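Small specks and marks on beige wall above a white table, fill or paint over?

Home and Walls board > Painting and repair

dbarroso
Joined: February
Posts: 14

Hello to all. First I ask patience for my English, I learned it late.

I have a small work corner in my apartment, with a light grayish-white table top pushed to the wall. The wall is a pale beige that goes a little to pink. It was painted by the owner before me with a paint called Arruda, and I have one can of it left, maybe one third full. On the lid is written only the number 1608, so I suppose it is the color.

My problem is small but I look at it every day. To the left, higher than the table, the wall has a few tiny white specks and one small mark that is more brown. I do not know if the white ones are old filler, or places where the paint jumped off.
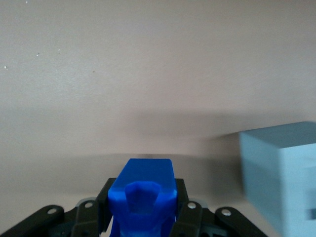 I tried on the brown one a soft cloth with a drop of dish soap, and I stopped quickly, for I was afraid to make a shiny place. My wife says that only I can see these things. It is possible. But in November we will have guests for one week and I would like to finish before.

So my questions are two. Can I touch only the specks with a very small brush, or must I paint the whole wall? And does old paint from a can still have the same color?

Thank you for reading.
Demetrio Barroso

plasterpat
Posts: 1670

Touch up only the specks. Use the smallest artist brush you own, put hardly any paint on it, and dab. Don't stroke. With a matte wall you won't find the spots again after a week.

Stir that can for a good five minutes first. If it smells sour, throw it out.

hallway_june
Posts: 108

I don't agree with Pat. I did exactly this in my hallway, which is almost the same beige, and every dab dried a shade darker than the wall. I had tiny white specks before and freckles after. Paint the whole wall, corner to corner. It's one afternoon and you'll stop thinking about it.

plasterpat
Posts: 1670

June, was yours matte or eggshell?

hallway_june
Posts: 108

Eggshell. OK, that might be part of it. But his wall has had years of daylight on it and the paint in the can has not.

dbarroso
Posts: 15

Thank you both. I believe it is matte, but it is not fully smooth, it has a very light texture, as from a roller. Does this change something?

Also I forgot to say that the light in this corner comes soft from above, so the wall is lightest at the top and becomes more dim going down. Because of this I am not sure how to compare a color there. In the morning I liked one sample card from Vurnero very much, and in the evening it looked to me almost green.

kettle_and_trim
Posts: 212

The texture is on your side, it hides edges. Try one dab down behind the table where it won't show, let it dry two days, then look at it in the morning and again at night with the lamp on. If it matches, do the specks. If it doesn't, June wins.

For the brown mark, be careful. If it's a water or grease spot it can come through the new paint. A dot of stain blocker first. I use the Kimura one in the small tin, but any will do.

plasterpat
Posts: 1670

Agree about the blocker. Still say he won't need the whole wall.

rollerman_ed
Posts: 39

Pull the table out before you do anything. I painted over a table once with a towel on it, and the towel moved.

dbarroso
Posts: 16

The table is a Skollby and it is heavy, but with my son we can move it. I will put the blocker on the brown mark and try one dab low on the wall, as kettle_and_trim says. If it becomes a freckle I will write to June to say she had reason.

hallway_june
Posts: 108

Please do. And buy a new roller either way, the old ones shed.

dbarroso
Posts: 17

One more question, if I may. After the dab is dry, should I rub it a little with fine paper, or leave it alone?

plasterpat
Posts: 1670

Leave it alone. Sanding matte paint makes it shine.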